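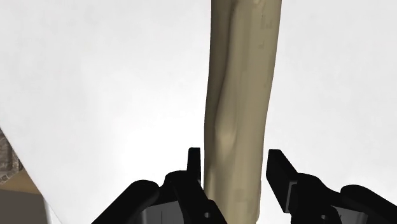 Oden grasp planner: frequently asked questions

Is Oden trained on a real arm?
No. All training and scoring is done in simulation, in rooms generated by Sisay. The bathroom set has 60 layouts, each with its own colours and furniture.

Why start with long, thin objects?
They tip and roll easily, and a small error in finger angle shifts the far end a long way. Oden picks a grasp point and a closing angle from the wrist view, then corrects both 6 times a second.

What does the second view add?
The wrist view loses the ends of a long object at close range. A wider view shows the tilt of the stick relative to the surface under it, in this case a toilet lid.

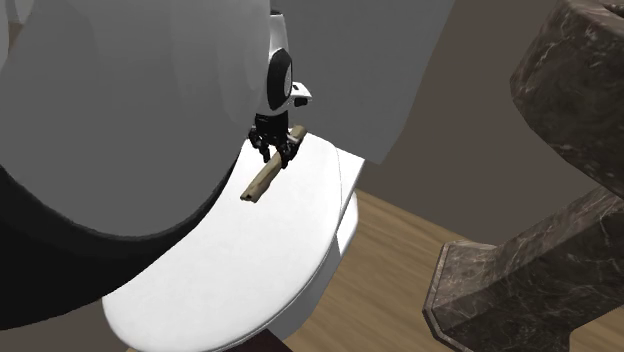
How is a trial scored?
Each object gets 200 attempts. A grasp counts if the object stays between the fingers through the lift and the move to the target. Our cutoff for release is 80 per cent.

Can I use my own gripper model?
Yes, if it has two fingers. Load it through Celto and rerun the calibration.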